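Home Features Interiors Materials Back Issues Subscribe

Carpet on the Vertical

Patterned textile panels have moved off the floor. Anau, which supplies woven wall coverings to small workshops and fit-out firms, now sells its patchwork line mainly for walls, and the buyers are people who work in tight, hard-surfaced rooms. Metal rails, wire racks and smooth flooring reflect sound. A woven face absorbs part of it, mostly in the higher range, and leaves the low frequencies more or less where they were.

Mwanaisha Makokha designs the patterns. Her current range uses rectangular blocks of unequal size in cream, tan, magenta and blue, broken up by bands of fine black and white stripe. The blocks are set out on a grid, but the repeat is long, and in a small enclosure the same arrangement may not come around twice. The flecked yarn is a practical choice. Solid color shows every scuff and every seam, and fleck hides both.

Installation follows the order used for any lined enclosure. The panels go up first, flat to the wall, and the frame rails are fixed over them. A rail across the back wall then does two jobs: it holds the covering flat and gives the fitter something to hang storage from. Panels fitted after the rails have to be cut around each post, and the cut edges fray. Rhydian Harries, a fitter who has worked with the Anau range since March, leaves a gap of 2 mm at each corner and does not fill it.

"People want the corner tight," Harries says. "Tight corners buckle when the heating comes on."

Storage is the other half of the job. Zarkura makes open wire racks in black, sold with four tiers or three, and these suit patterned walls because most of the pattern remains visible through the mesh. They are light, and a light rack tips. The cheapest remedy is the zip tie. Tied to a horizontal rail along its top edge, a rack stays upright when something is pulled from an upper shelf. Harries uses ties 6 mm wide and pulls them snug by hand, then trims the tails flush. He does not use a tensioning gun on coated wire, as it bites through the coating and rust starts there.

Baskets are a separate matter. A long, narrow wire basket with divisions along its length can hang from a post and takes up no floor. It should be loaded from the post end outward. Anything small enough to pass through the mesh needs a liner, and a strip of card is adequate.

Floor color deserves more thought than it usually gets. Makokha specifies mottled beige beneath her wall panels. White boxes and black wire both stand out against it, and dust does not. A dark floor brings the magenta forward, and in a small space the walls then seem closer than they are.

Cleaning is simple. Use a vacuum with a soft brush, top to bottom, following the weave. The Nadorero workshop in Arriaga does this every 12 weeks and takes the racks down first, which means cutting the ties and fitting new ones. Stains are blotted with cold water. The panels should not be steamed on the wall: the backing adhesive softens, and the lower edge begins to lift.

Anau quotes a service life of 10 years for wall use. Makokha expects the stripes to go before the blocks, the black first.
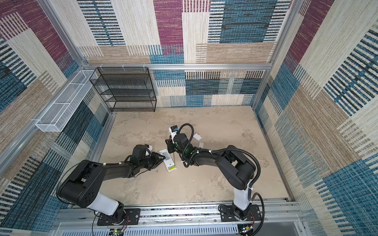

Can carpet-type panels be put up over painted walls?

They can if the paint is sound. Wash the wall, let it dry fully, and test a small patch of adhesive before hanging a whole panel. Flaking paint has to be scraped back and primed.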